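Clavthorpe Evening Program
Workspace Care and Shared Tables
Handout 4: Clearing and Resetting a Shared Work Table
Instructor: Inês Henriques
21 May 2021

Read this before the practical session. You will need it again for the written log in June. The table is the one used for the short exercise at the end of this handout.
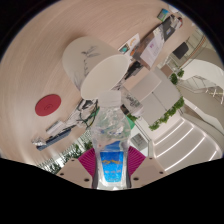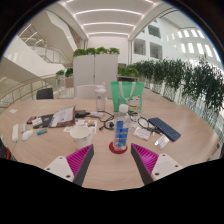 Fig. 4.1 and 4.2. Bottle and paper cup on the shared table.

1. Why drinks come first

A shared table collects two kinds of things: things that can spill and things that should not get wet. Deal with the first kind before you touch the second. Bottles and cups come off the table, or go to one agreed spot, before any paper is sorted or any cable is moved.

In Fig. 4.2 the bottle stands on a round dark-red coaster and the cup is a little way to its left, with a printed sheet right behind it. The bottle is capped. The cup is open at the top, so the cup is the one to move first. Treat every open cup as full until you have looked into it.

Paper cups are light and tip easily when a sleeve or a cable catches them. Pick the cup up low on the wall and keep your other hand free. Do not stack a used cup inside another one while you are still at the table. Carry it to the sink, empty it, then stack or discard it.

For bottles:
- Check that the cap is tight before lifting.
- Hold the bottle around the body. Thin plastic gives when squeezed, and a loose cap will let water out.
- Set it back on its coaster if the owner is still working. Otherwise it goes on the side shelf.
- Labels in this building look alike. If two people have the same brand, write initials on the cap.

2. Sorting what is left

Once the drinks are settled, work from one end of the table to the other. Most students start in the middle and end up handling the same item three times. Sort into these groups:

Paper. Loose printed sheets, small slips, anything in a clear pouch. Keep a pouched sheet in its pouch. Small slips get lost more than anything else, so put them under the larger sheets and not on top.

Power. Adapters, power strips, anything with a cable. Switch off before you unplug. Wind each cable by itself and lay it next to its own adapter. A cable that runs toward the edge of the table should be pulled back in, even if you are leaving the rest for later.

Small electronics. A mouse, a small adapter and so on. These go together in a tray. Batteries are kept separate from everything metal.

Wrappers and packets. Look inside before throwing out. Last term a full set of Brosedar hinge screws went into the trash in a crumpled packet.

Flat pouches and cases. Empty the top first. People tend to use a flat pouch as a shelf, and whatever is lying on it slides off when the pouch is picked up.

3. Wiping down

Wood-grain surfaces hide water marks until the light is low, so wipe the whole top and not only the place where the cup stood. Use a damp cloth, then a dry one, following the grain. Lift the coasters and wipe under them. The underside of a coaster is often wetter than the top.

We use the Trostix cloths from the supply cabinet, item 348 on the list. Rinse the cloth and hang it up when you finish. Do not leave it folded on the table.

4. Resetting

A reset table has the power strip at the left end, coasters at the right, and clear space in front of each chair. Drinks stay on the coaster side — always the end away from the power strip. Dimas Krishnan will check tables in Room 80 at the end of each session and will mark the sheet by the door.

5. Exercise

Work in pairs. Look at Fig. 4.2 and write down the order in which you would clear the table, starting with the open cup. Give one line for each item or group. Then mark the items you would ask the owner about before moving. Compare with another pair and note where your order differs.

Next, reset one real table using your list. If you changed the order while working, say so in the log. Changes do not lose points. A log with no times in it does.

Reading: Tarigan course pack, the section on wet and dry zones. Skip the part on laboratory benches.

Bring your own pen. Cloths and trays are provided.

2 comments
14 shares

Related items
Handout 2: Coasters, Mats and Surface Marks
Handout 3: Cables on Shared Furniture
Handout 5: Drawers and Side Shelves
Log Sheet for the June Practical
Supply Cabinet List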